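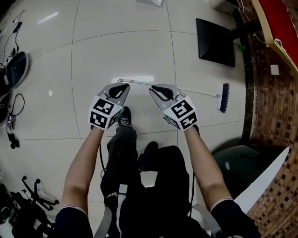

Ticket 803: Latero keeps dropping my saved recipes
Opened by Vija Toom, 3 July 2023
Status: waiting on customer

Hi again! So I did everything Raimonds asked. Cleared the cache, logged out on the tablet AND the laptop, logged back in. The recipe box opened fine with all my soups in it, I got very excited, and then I added one (my aunt's beet soup) and the list jumped back to 19. Added it again, same thing. It lets me type the whole recipe, says "Saved," and poof.

Stuff I tried after that:

Turned off sync on the tablet. No change.
Deleted a duplicate pancake recipe. Now I have 18 plus the beet soup, and the beet soup stays! So is there some kind of limit? I'm on the Pradent plan and the page says 1,000 recipes.
Renamed the "Soups & stews" folder to just "Soups" in case it hated the & sign. Nope.

Screenshots won't upload from the tablet, by the way, it just spins.

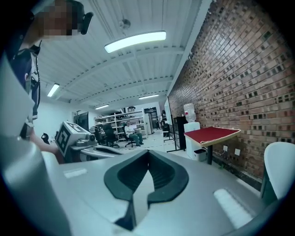 Attachment 1: person in a navy jacket, light-gray gripper up front

Reply from Raimonds Krūmiņa
Thanks Vija, super helpful. Your account still has the old free limit stuck on it from before you upgraded. I've asked Ilze to reset it. Could you sign out everywhere once more and then add two recipes?

Reply from Vija Toom
Done! I'm at 21 now and the beet soup is still there. The tablet shows 19 though. Do I need to turn sync back on first, or wait for you guys?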